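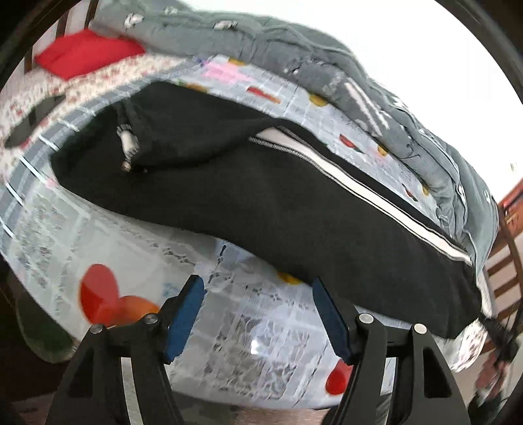 *Photo: gripper camera still, uploaded by tessel_k. Free to reuse with credit.*

# Gripper drops force limit after soft stall on garments

**tessel_k** · Aug 4, 2020

Posting this under Faults because I want other people to check their logs.

Hardware is the Calis hand-held gripper, two-finger, blue pads, and the same finger set on the arm side. Task is garment folding on a bed. Items are jackets and hoodies, thick ones, with zippers and drawstrings. Controller is a Vasseur board on stock firmware.

The fault goes like this. The fingers close on a thick fold. The motor reaches the current limit and the controller flags a soft stall. It should hold at the limit. On my unit it holds for 144 ms, clears the stall flag, and then drives to full current with no limit applied. Commanded limit is 42 percent. Logged current after the flag clears is 100 percent until the next open command.

I have reproduced it 4 times in 80 closes. All four were on fabric folded over on itself. Zero on a rigid block.

**pallet_jack**

What does the position trace look like during the 144 ms? If the fingers are still creeping, the controller may decide the stall is over, and it would be right.

**tessel_k**

They creep. Thick fabric keeps compressing after the current peaks. I agree that the stall is arguably over at that point. I don't agree that the limit should go away with it.

**pallet_jack**

Sure, but those are two bugs. Stall detection on a soft load is a tuning problem. Losing the limit is a safety problem. I would file them separately or the second one gets closed as "adjust your threshold."

**orrin_bench**

Not convinced it's firmware. We run the same board at Besesico on a fixed cell and have never seen it. What is your supply doing? A brownout will reset the limit register to default, and default is 100 percent. That matches your log exactly.

**tessel_k**

Supply rail is logged. Lowest reading in any of the four events is inside spec. The board's uptime counter also does not reset.

**orrin_bench**

The uptime counter survives a partial brownout on that board. It only resets on a full power cycle. Put a scope on the rail at the connector. The logged value is averaged and will hide a short dip.

**dunmore7**

Has anyone here had a finger in it when this happens? Asking because the hand-held version puts your hand near the linkage and there are openings in the arms.

**tessel_k**

No injuries. One torn pad. I've stopped using powered close on the hand-held until this is resolved.

**dunmore7**

Good. I'd pull it from use completely. The limit is the only protection on that unit. There's no clutch.

**pallet_jack**

Pulling it completely is excessive if the power lead is disconnected. It works fine as a passive tool.

**dunmore7**

Until somebody plugs the lead back in. We tag ours and remove the fuse.

**hexkey_low**

I can reproduce it. Same board, bench supply with plenty of headroom, scope on the rail at the connector as orrin_bench suggested. No dip. I used a folded towel. The limit register reads correctly before the close and reads correctly after the flag clears. The output stage ignores it anyway.

So the register is not being reset. My guess is that the exit path from the stall state goes back to position mode without reloading the limit.

**orrin_bench**

OK, that rules out brownout on your unit. It doesn't rule it out on tessel_k's. I'd still like to see the scope trace.

For what it's worth, our cell at Besesico handles molded parts only. We would never enter a creeping stall, so my "never seen it" is weaker evidence than I made it sound.

**tessel_k**

Scope trace done. Flat. Two more events captured with the same signature.

Workaround that holds so far: resend the limit command every control cycle while closing. It adds bus traffic, but I haven't had an event with it enabled. I don't consider it a fix. If the bus drops a message at the wrong moment you are back to full current.

**hexkey_low**

Same result here with the resend. I also tried the Brellport build from February. It does not show the fault, but it has no soft stall handling at all, so it trips hard on every thick fold and has to be cleared by hand.

**pallet_jack**

A hard trip is the correct behavior until this is patched. I'd take the nuisance stops.

**tessel_k**

Moving to the Brellport build. Filed as two tickets with Vasseur, limit loss marked as safety. Logs are attached to the second one.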